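Lista de verificação: processo de crédito pessoal antes do envio à análise
Agência Ruawai, balcão de crédito ao consumo
Revisão de março
Preenchido por: Nikau Donnelly
Conferido por: Lorraine Tamihana

Marcar C (conforme), NC (não conforme) ou NA (não aplicável). Todo NC leva comentário.

1. Identificação do cliente
1.1 Documento de identidade dentro da validade: C
1.2 Comprovante de residência em nome do titular: NC
Comentário: conta de luz em nome do cônjuge. Pedir declaração assinada ou outro comprovante.
1.3 Estado civil igual na ficha e no documento: C
1.4 Telefone confirmado por chamada: C

2. Renda
2.1 Três últimos recibos de salário: C
2.2 Extrato da conta onde o salário é creditado: C
Comentário: o valor creditado em fevereiro é menor que o do recibo. O cliente apresentou o adiantamento de férias, cópia anexada.
2.3 Renda variável calculada pela média, sem contar o melhor mês: NC
Comentário: a ficha usou o total do trimestre. Recalcular antes do envio.

3. Dívidas existentes
3.1 Consulta ao cadastro de crédito com menos de 30 dias: C
3.2 Todas as prestações declaradas aparecem na consulta: NC
Comentário: falta o cartão da loja Matard, com parcela de 485 por mês. O cliente falou dele no atendimento e o valor não passou para a ficha.
3.3 Avais e fianças perguntados expressamente: C
3.4 Soma das prestações conferida com a calculadora do sistema Flokska: C
Comentário: com o cartão incluído, o total mensal fica em 968. A taxa de esforço continua dentro do limite interno, mas a ficha tem de mostrar o número certo.

No item 3.2 o procedimento é corrigir a ficha e pedir nova assinatura. Rasura com rubrica na margem deixou de ser aceita pela análise.

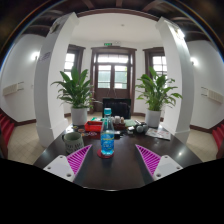 Segundo Yevdokiia Stelmakh, a nova assinatura só devia ser exigida quando a diferença muda a taxa de esforço, porque o cliente que mora longe perde meio dia para assinar a mesma folha, e no caso de parcelas pequenas uma confirmação por escrito bastaria.

Comentário da conferente: fica registrado. Até a regra mudar, assina-se de novo. Pode ser no sábado de manhã, com hora marcada.

4. Informação prestada ao cliente
4.1 Custo total do crédito entregue por escrito: C
4.2 Simulação com pelo menos dois prazos: C
4.3 Juros de mora e comissão de atraso explicados: NC
Comentário: folha entregue sem a data de recebimento. Datar no retorno do cliente.
4.4 Seguro apresentado como facultativo: C
4.5 Direito de desistência e respectivo prazo: C

5. Arquivo
5.1 Páginas numeradas e digitalizadas: C
5.2 Consentimento para consulta de dados: C
5.3 Cópia na pasta Nivside do balcão: NC
Comentário: foi gravada na pasta do mês anterior. Mover.
5.4 Checklist assinada pelos dois: pendente

Resultado: devolver ao balcão. Enviar à análise só com 100% dos itens em C ou NA.
Pendências com Nikau: 1.2, 2.3, 3.2, 4.3, 5.3
Na ausência de Lorraine, a segunda conferência é de Vaughan Ngata.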